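Padlock sorting, notebook entry
September 20, 2018

Picked up where the April pages stop. Amna Marwat left me the coffee can of padlocks from the Doltmont cabinets with a note saying "all fine, just match the keys." I have read that note before, about other cans. My guess going in was that half of it would be true.

What I want from this: one list that says which lock, which key, does it close, does it open again. The old list has 61 lines on it and I would not bet lunch on any of them. It was typed up from memory after the move, and at least one line is for a lock we threw away. I am doing the loose ones first, the ones with no number tag, and leaving the tagged ones in the drawer until I have a method I believe in.

The table needs a wipe before anything else. I keep writing this and it keeps being true.

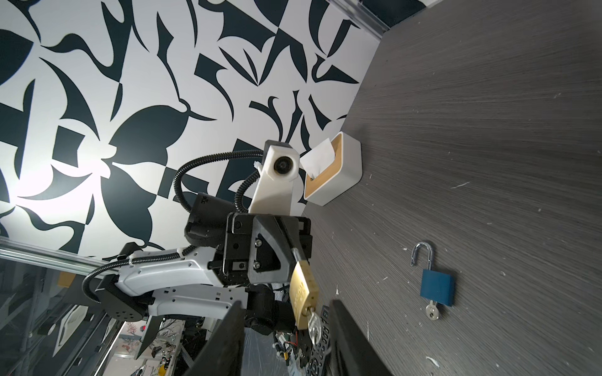 Keys are the real trouble with these cheap locks. Two keys from different makers will go into the same keyway, sometimes turn a little, and then you have someone swearing that it "almost works." Almost works goes down as no. Before handling any of them I want fingers and key blades free of oil, or the next lock gets whatever the last one had on it. The tissue box with the wooden top is staying where it is, against the patterned wall, and I would like to find it there tomorrow too. White specks on a gray tabletop are one thing, but graphite all over the parts is another. If I need to put graphite in a lock it happens over a tray, and the tray goes in the sink after.

Rules for myself, so I can't fudge it later:

One lock, one key, on the table side by side before it gets a line.
Key goes in with the shackle closed. A lock already hanging open tells me very little.
Turn, open, close, pull. Then again. Two good rounds or it is not a yes.
If it sticks, write "sticks." Don't fix it first and then write "fine."

Princess Evangelista thinks two rounds is overdoing it for padlocks that hold a cabinet full of rags. Maybe. But the reason we are here at all is that someone did one round, or none, and wrote 61 lines.

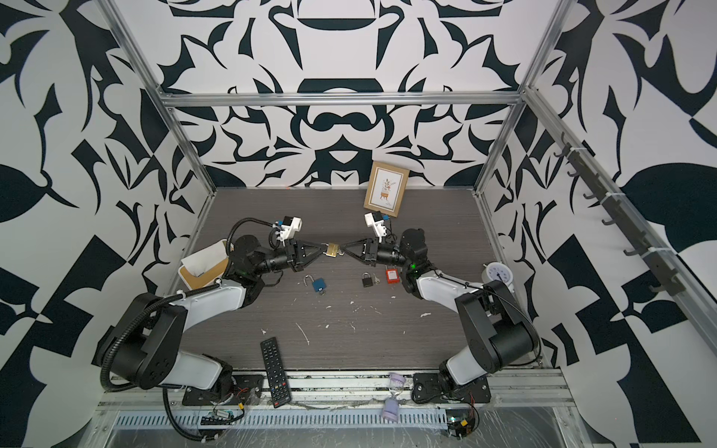 Brass lock held up, blue one open with a key just below, black one with two small keys beside it.

The black one bothers me. Two keys next to a lock looks like a tidy set and that is exactly how the old list got made. I am not putting either of them down as belonging to it until each one has been through the full turn. They could be twins. They could also be one right key and one that came out of the bottom of the can and happened to be the same size. Small silver keys all look alike to me, and Amna's way of telling them apart ("you can just feel it") is not a method.

The Bangash catalog page says keys of this type can be told apart by the number on the head. I tried that in April with a bag of 22 and it got me nowhere. Some had no number, some had a number that matched nothing we own. So I am going by cuts. Hold the two blades back to back against the light and look for daylight between them. Slow, but I trust it more than print on a key head.
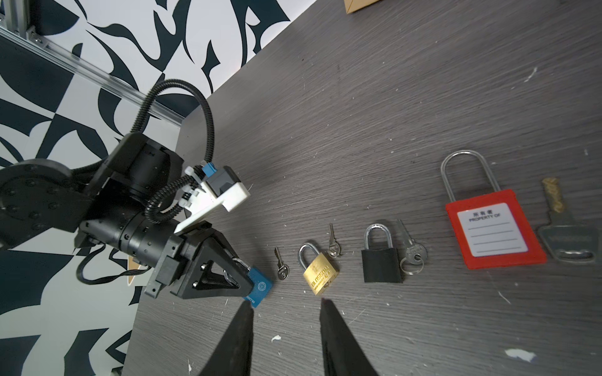
Tags next. The Tako paper tags are no good, the string holes tear out and then you have a tag with no lock and a lock with no tag. Zerkar sells a plastic one with a snap, which costs more than some of these padlocks are worth, so I am not convinced by that either. For now: masking tape around the key head, letter in marker, same letter on tape on the lock body. It looks bad and it will leave glue. I can live with glue.

Color first, then anything stamped or printed on the body, then the letter. Princess wanted to skip the color because "it's obvious." It is obvious with the lock in your hand. It is much less obvious reading a list over the phone to somebody standing in front of a cabinet. Also I want "black" and "dark gray" settled before we go on, because the same lock will be called one thing by me and the other by Amna, and then it shows up on the list as two locks. My vote is for "dark" and leave it there.

Rings: a split ring on a key is fine, a key on a ring with some other key is not. I found both kinds in the Doltmont lot last spring. Anything sharing a ring gets taken apart and tested as a loose key, whatever the ring says about it.
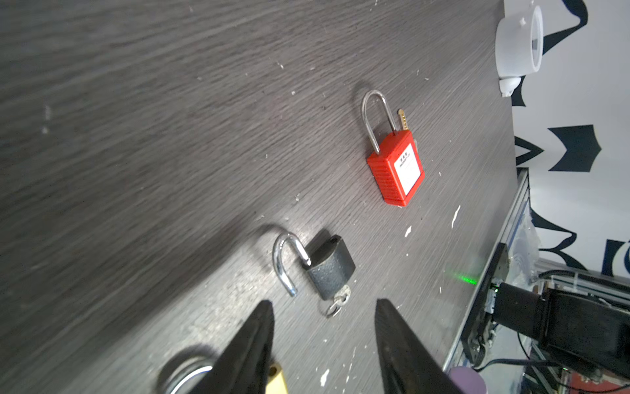 Lockout locks get a page of their own. I don't want those mixed in with cabinet locks, same can or same list. A lockout lock means somebody has their hands in a machine, and one key is supposed to be with that person. If a spare exists I want to know who has it. Amna says there is no spare. The old list says there is, but see above about the old list. Open question, and no red lock goes back out until it has an answer in writing.

A key left sitting in a lock is also not proof. People park keys in whatever is handy. I have seen one pushed halfway into the wrong lock and left there for a month, and everyone took it for a pair. Out it comes, back in, full turn, same as the rest.

Still to do:
Ask Amna where the can was kept before it got to me. If it sat by the back door I expect rust inside the bodies, whatever the shackles look like.
Buy tape. The roll in the drawer is down to the cardboard.
Get Princess to run the second round on anything I pass, without looking at my column.
Cross out the April page so that it can't be copied from again.

Old list stays in the binder with a line through it. New one starts at A.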